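The Big Teal Bowl

Welcome back to our little gallery of kitchen things, and thank you for stopping by! Regular visitors will know that I have a soft spot for bowls (my cupboards gave up on me years ago), and this page is given over to a single one, wide and shallow and a lovely dark blue-green.

I like a bowl with a plain, smooth rim and a nice easy curve to its side. You can put nearly anything in a shape like that -- a heap of lemons, a salad for 8, the bread rolls at a long Sunday sort of lunch -- and it never fights with what's in it.
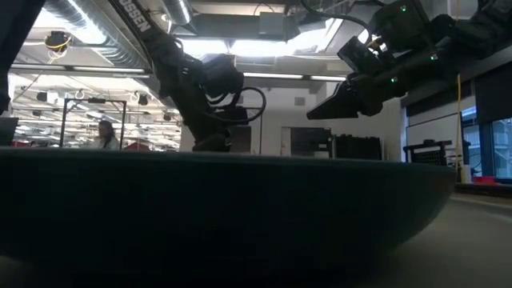
Deep colors do need a bit of light to show themselves, and I always tell people to try a dark bowl near a window before they decide where it's going to live. In a dim corner a teal like that can go almost black toward the bottom, and you lose all the blue.

More bowls will go up in March, when I finally get to the Ginside shelf. There are 14 of them waiting, most of them small, and I'm looking forward to every one -- do come back and have a look!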